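Home | Journals | Browse issues | For authors | Log in

4. Kitchen routines and the use of small appliances in shared housing
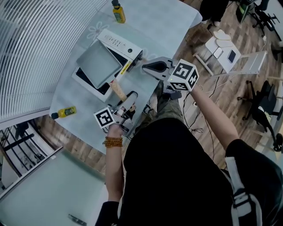
Figure 3. Small white appliance on a table, with its lid or tray open.

The second part of our study looks at how people who share a kitchen decide which small appliances stay on the bench and which go into the cupboard. In the earlier section we reported that tenants in Flutbridge bought more appliances in their first year than in all later years together. It was not clear from the survey whether they also used them. For this reason we added a diary task, which 50 households agreed to complete during April.

4.1 Diary task

Each household received a paper booklet and kept it near the kettle. Tenants wrote down the appliance, the time of day and the name of the dish. We did not ask for cooking times, as the pilot version showed that people guessed them and the guesses were poor. Households that returned a booklet with fewer than 11 entries were contacted once by telephone. If they told us that they simply had not cooked, the booklet was kept. We think this is important, as a kitchen that is not used is also a result.

The coding of dishes followed the scheme of Padetti and Walczak, with two changes. First, toast and reheated bread were put in one group, because tenants did not separate them in a consistent way. Second, we added a group for food that was prepared for another person in the house. In the original scheme this food was counted as a normal meal, and the social side of cooking was lost.

4.2 Results

After cleaning, 367 entries could be linked to one appliance and one dish. The kettle was removed from the analysis, as it was written down in some houses and forgotten in others. Among the remaining appliances, small ovens were used most often in the late evening, mainly for one portion. Rice cookers showed the opposite pattern - they were used earlier, and the food was more often shared.

Ownership had less influence than we expected. In houses where an appliance belonged to one tenant, the others still used it, but they were more careful to clean it and return it to its place. Several tenants wrote small comments about crumbs. One wrote that she "would rather wash the tray twice than talk about it on Friday", which was the evening of the house meeting. We did not plan to collect such remarks, but they explain the numbers quite well.

Storage was the strongest factor. An appliance that had to be lifted from a low cupboard was seldom used after the first week, even if its owner had described it as a favourite in the survey. This agrees with the Pultura housing study, where the colour and the price of the appliance also played no role in daily use.

4.3 Limits of the diary

The booklets were filled in by the tenants who like to write, and it is possible that the quiet ones are missing. Also, April is a mild month in Flutbridge, and oven use may be higher in winter. Yuxi Jia coded all entries alone, so we cannot report agreement between coders.

Contact the editors | Copyright the authors | Back to top

We use cookies to remember your reading preferences. Accept | Manage settings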